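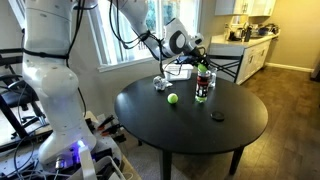
The two arms at the round table, with the gripper on the green cap.

Hello, and welcome to Cudelley! I'm Troels Hauksdóttir, and I run this little home robotics outfit with whoever turns up wanting to help (you'd be very welcome, by the way). We build and wire up arms for ordinary household jobs, and most of it gets done within sight of a kitchen.

I started out at Hinddale, a shared workshop with a good pillar drill and a terrible heater. I had one bench there, then a bench and a shelf, then a bench, a shelf and most of the corridor, and at that point it seemed kinder to move the fiddly work home. We still go back for cutting and drilling. Everything else, from crimping to the endless business of tying cables down so they don't snag at the elbow, happens at the house.

The main project is called Tillano. It's a pair of arms, 2 of them working over the same table, and the idea is that they can sort out the sort of stuff that piles up in anybody's home: bottles, mugs, lids, balls, things that want putting in a basket. Bottles are my favourite! They're tall, they tip, and a see-through one is a proper headache for the software. We pick them up by the cap for now. I'd like to get on to grabbing them round the middle, but that means new fingertips and I've redrawn those 6 times already.

I keep a logbook of every session, good or bad, and we're up to 182 entries. Plenty of them just say "loose connector" (I've gone over to clips you can undo by hand, and I wish I'd done it in the first month). If you're building something similar and want a look, ask and I'll copy out the useful bits.

The software side has its own name, Vigfúsdóttir, after my grandmother, who was very particular about where things went in her kitchen. It's slow and a bit fussy, and I'm very fond of it.

We don't sell kits. People do ask, and maybe one day, but at the moment I'd much rather have you round to see Tillano running and talk about your own build. Bring your drawings, bring the bit that won't work, and I'll put the kettle on. Evenings are best, and if you'd like to use the drill as well, say so when you write and we'll meet at Hinddale instead.

Last updated: May 6, 2021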